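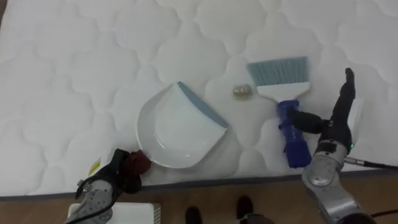 Furnished Rentals Need a Written Standard

Eamon Breathnach

The city of Drasevness licenses 211 furnished rental units, and the rules that govern them say almost nothing about furnishings. An owner must show a working smoke alarm, a second exit and proof of insurance. Whether the bed is fit to sleep in is left to the lease, and most leases are silent.

This office believes the council should correct that omission when it reviews the housing code in February. A tenant who pays a higher rent for a furnished home is paying for the furniture, and the code should treat it as part of the dwelling.

Of the complaints received last year, 47 concerned the condition of furniture at move-in. Few could be settled, as neither party held a signed record. We recommend that every furnished lease include an inventory, completed by both parties within four days of the start of the tenancy. The form need not be longer than two pages.

Owners have objected that such a rule would add to their costs. The concern deserves a fair hearing, particularly from those who rent out a single unit. A signed inventory, however, also protects the owner when a deposit is disputed, and several larger landlords on Plorine Street already use one.

The council should adopt the inventory first and consider minimum standards for bedding and appliances afterward.

Recent Opinion
Deposit Interest Should Go to Tenants
Parking Permits on Plorine Street
The Case for Longer Library Hours
A Fairer Water Bill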